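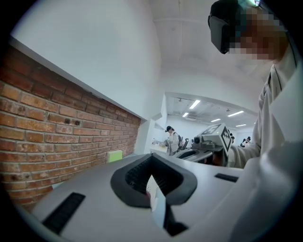 Submitted by the Clondby group, Building Conservation Studio, February 5, 2018

Mortar and moisture in older brick walls

Our project looked at how the mortar joint influences the drying of an old brick wall. We chose this topic after a visit to the former Nukari mill in November, where many bricks had lost their face although the joints between them were still hard and complete.

In the older parts of the mill the bricks were laid in lime mortar. This mortar is soft and lets water vapour pass, so the wall can dry through the joints. Later repairs were made with a cement mortar of grey colour. It is stronger than the brick, and the moisture must then leave through the brick itself. Salts collect near the surface and in winter the frost breaks it.

For the tests we built 8 small panels from reclaimed bricks. Half were pointed with lime putty and sand, the other half with a ready cement mix from the supplier Zerosus. Each panel received 800 millilitres of water from the back side and was left to dry in the Sanna workshop. We weighed the panels every morning for two weeks.

The lime panels lost their water faster in the first days. Later the difference became smaller – we think the bricks themselves were then the limiting part. One cement panel had a crack in the joint from the beginning and we left it out of the comparison.

A weakness of our work is the curing time. Lime mortar needs months to harden fully and we had only the one term. We would also like to repeat the test with harder bricks, and to measure the salts, for which we did not have the equipment.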